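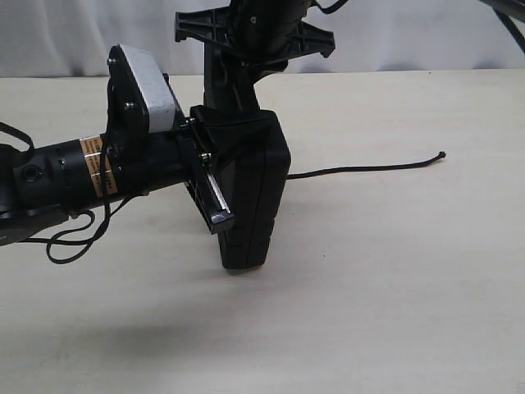
## 4. Colgar la cortina y ajustar la caída

Este apartado vale para el riel Clusby de techo y para el de pared. El riel debe estar ya fijado y nivelado (apartado 3). Si ha comprado la versión motorizada Renik, siga su hoja aparte.

**Piezas necesarias**

- Corredores con gancho, bolsa n.º 396
- Dos topes finales
- Destornillador plano pequeño
- Cinta métrica y alfileres

### 4.1 Preparar la tela

1. Lave la tela antes de coser el dobladillo definitivo. El algodón y el lino encogen en el primer lavado.
2. Extienda la cortina del revés sobre una mesa amplia y limpia.
3. Tire de los cordones de la cinta fruncidora hasta igualar el ancho deseado. Haga un nudo en cada extremo y no corte el sobrante.
4. Reparta los frunces con la mano, empezando por el centro.

> **Nota:** para telas blancas o muy claras use ganchos de plástico. Los metálicos pueden dejar marcas de óxido en habitaciones húmedas.

### 4.2 Colgar

1. Retire el tope de un extremo del riel.
2. Introduzca los corredores uno a uno, con el gancho hacia la habitación.
3. Vuelva a colocar el tope y apriete el tornillo un cuarto de vuelta después de notar resistencia.
4. Pase los ganchos por la cinta de la cortina. El primero y el último van en los bordes.
5. Corra la cortina de un lado a otro tres veces. Si un corredor se atasca, compruebe que no haya yeso o virutas dentro del carril.

> **Precaución:** no se suba a la mesa ni a una silla para colgar la tela. Use una escalera estable y pida ayuda con cortinas forradas.

### 4.3 Ajustar la caída

1. Deje la cortina colgada una noche con los alfileres puestos en el bajo.
2. Mida desde el riel hasta el suelo en ambos extremos y en el centro.
3. Deje un centímetro libre por encima del suelo. Si debajo hay un radiador, la tela debe terminar por encima de él, sin tocarlo.
4. Marque, descuelgue y cosa el dobladillo.

Los pliegues de almacenaje suelen desaparecer con el peso de la propia tela. Si persisten, aplique vapor por el revés, de arriba abajo – nunca con la plancha apoyada sobre la cinta fruncidora.

### 4.4 Repuestos

| Pieza | Referencia |
|---|---|
| Corredores con gancho | 396 |
| Tope final | 61 |
| Cinta fruncidora Steiner | 1253 |
| Unión de riel | 1833 |

Las uniones de otros fabricantes no encajan en el perfil Clusby. Para limpiar el carril, consulte el apartado 5.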